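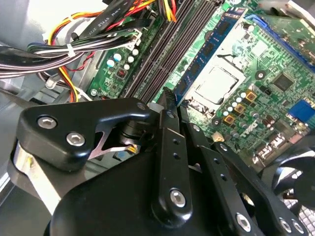

Walking the old line to Wumgate

Posted 04/04/2018

I've been going on about the old railway line for ages, as anyone who has sat next to me on the bus will know, and at last I've walked the whole of it, Veldale to Wumgate, in one go. Six miles! My knees would like it noted that they weren't asked.

If you haven't been up there, you get onto it behind the coal merchant's, through a gate that looks as if it belongs to somebody's garden. It doesn't. I walked past it for years thinking I'd be told off. Go through, up the steps (muddy, hold the rail) and you're on the trackbed, with the backs of all the houses on one side and the brook down on the other. The first stretch is the one most people know from walking the dog, as far as the brick bridge, and then they turn round. I always did too. Well, keep going, because after the bridge it gets lovely.

There's a cutting, quite deep, with ferns all the way down both sides and a drip off the rocks that makes everything smell like a church. I had the place to myself apart from a wren making an awful lot of noise for the size of it. The primroses were out along the sunny bank and I stood about looking at them for far too long, which is how I came to be eating my sandwich in the rain later on.

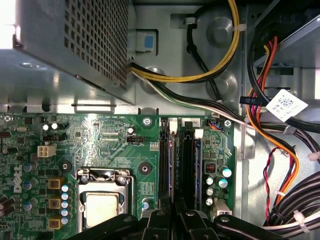 Issue 6, page 4

Anyway, the rain. It came over just as I got to the old halt, and if you're picturing a nice platform with a canopy, don't. There's a bit of edging stone in the nettles and a post that may once have had a lamp on it. My mother used to catch the train from there as a girl, and she always said it was the coldest place she had ever stood, and having now stood in it with a wet cheese and pickle I can only agree with her. She said the guard would wait if he saw you running down the lane. I do like that. Try it with the 2 o'clock bus.

After the halt the path gets a bit rough. A tree has come down across it and you have to choose between going under (undignified) and going round (brambles). I went under. There's a long straight piece next, very open, with the wind coming at you across the fields, and I'll admit I put my head down and thought about my tea the whole way along. I'd do that part in June if I were you, when the hedges are full of dog roses and you can see right over to the reservoir without your eyes watering.
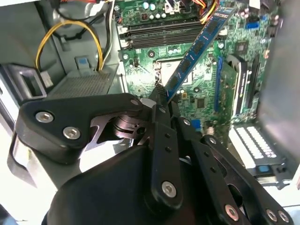 Boots, then. I'd bought a new pair from Michiels for the occasion and I know, I know, you're meant to wear them round the house first. I wore them round the house for two evenings and thought that would do. It did not do. They're good boots, mind, dry as anything inside, but take plasters, and put them in a pocket you can reach without taking everything else out onto the grass.

The last mile drops down through the birch wood and you hear Wumgate before you see it, what with the weir and the school playing field. You come out by the viaduct, and oh, it's a beauty. Four arches and not a train on it since before I was married. You can't go over the top any more, there's a fence, so you follow the path down under it and up the other side by the allotments. A man digging there told me I'd got a leaf in my hair. I'd had it since the tree, I should think.

I went straight to Nonik on the corner for a pot of tea and a slab of the ginger cake, and sat in the window with my boots undone. They let dogs in, and there's a hook for wet coats by the radiator. They were very nice about the puddle.
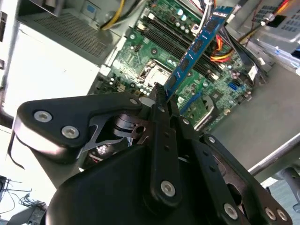
Getting home is the one snag, as the bus back goes round by every farm in the county and takes longer than you'd think possible. Check the times before you set off, they've changed them again and the card in the shelter is the old one. Or get someone to fetch you and pay them in cake.

I see from the notice by the viaduct that they're after £4000 to put the steps right at the Wumgate end, and there's a tin on the counter at Nonik if you're passing. The steps aren't dangerous, but they're steep and the third one down wobbles. I'm going again once my heel's healed up, probably the other way round this time so the wind's behind me. If anyone fancies coming along, put a note through my door. Bring a flask, and a carrier bag to sit on.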